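遥操作示教如何走进仿真厨房：访Lellel示教实验室

本次访谈于5月13日在Plerkbridge研究中心进行。受访者为Lellel示教实验室负责人Nikau Cartwright，以及负责操作员培训的Ewan Waaka。访谈内容经整理并由受访者审阅后发表。

Lellel实验室的主要工作，是由操作员通过手持控制器远程操纵机械臂，在仿真环境中完成日常家务动作，再以所得轨迹训练控制策略。项目名称为“Henare”，首批任务全部设在厨房台面上。

谈及为何从仿真入手，Cartwright表示，实验室早期以拖动示教为主，即由人手直接牵引真实机械臂走完动作。“拖动示教的力感最为直观，但操作员的身体常常遮挡相机，更换布局也很费时。转入仿真之后，同一名操作员可以在一个上午内面对多种台面布置。”他同时强调，拖动示教并未停用，凡涉及持续接触力的任务，仍以真机示教为准。

据介绍，Henare项目目前已收录2350条示教轨迹，其中1895条通过复核，进入训练集。未通过的轨迹另行保存，供培训时讲评使用。

Waaka介绍了操作员的培训安排。新操作员须先熟悉控制器与末端姿态的对应关系，再练习接近、夹取与放置。“初学者往往急于合拢夹爪，手腕的角度还没有调好。细长或带尖的物体尤其如此，夹持的位置稍有偏差，后面的动作便很难接续。”他要求操作员同时参考全局与腕部两路画面：全局画面用于判断手臂与台面的关系，腕部画面用于判断指尖与物体的关系。
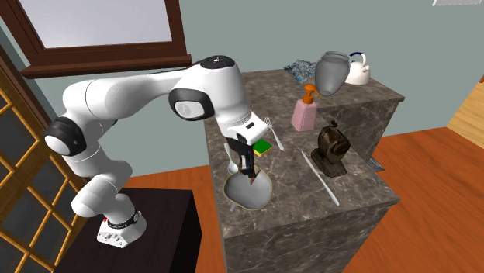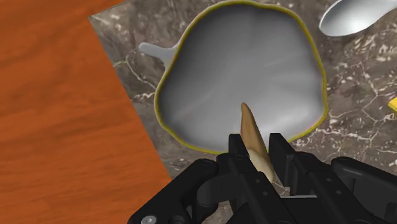 仿真厨房任务画面：夹爪位于灰色浅口器皿上方，指间为一件尖头物体。

示教数据是否越多越好？

数量只在一定范围内起作用。实验室更看重示教之间的差异，例如物体摆放、接近方向和操作员习惯的不同。若大量轨迹出自同一布局、同一手法，策略容易只记住这一种走法，布局一变便会失误。

关于复核标准，Cartwright说明，每条轨迹由两名人员分别查看，重点检查动作是否连贯、有无多余停顿，以及物体最终位置是否符合任务要求。“操作员中途修正的轨迹，我们一般予以保留。策略需要学会如何从偏差中恢复，过于整齐的数据反而缺少这一部分。”

Waaka补充说，复核意见会逐条反馈给操作员本人。培训期内，每名操作员须完成超过400次练习，练习轨迹不计入正式数据。

对于仿真与真机之间的差距，两位受访者均持审慎态度。Cartwright认为，仿真中的接触与摩擦仍有简化，台面反光和物体外形也难以与实物完全一致。实验室的做法是先以仿真示教完成初步训练，再用少量真机示教加以校正。相关对接工作由Drisetis平台承担，计划于6月开始第一轮真机测试，测试任务与现有台面任务保持一致，操作员亦由同一批人员担任。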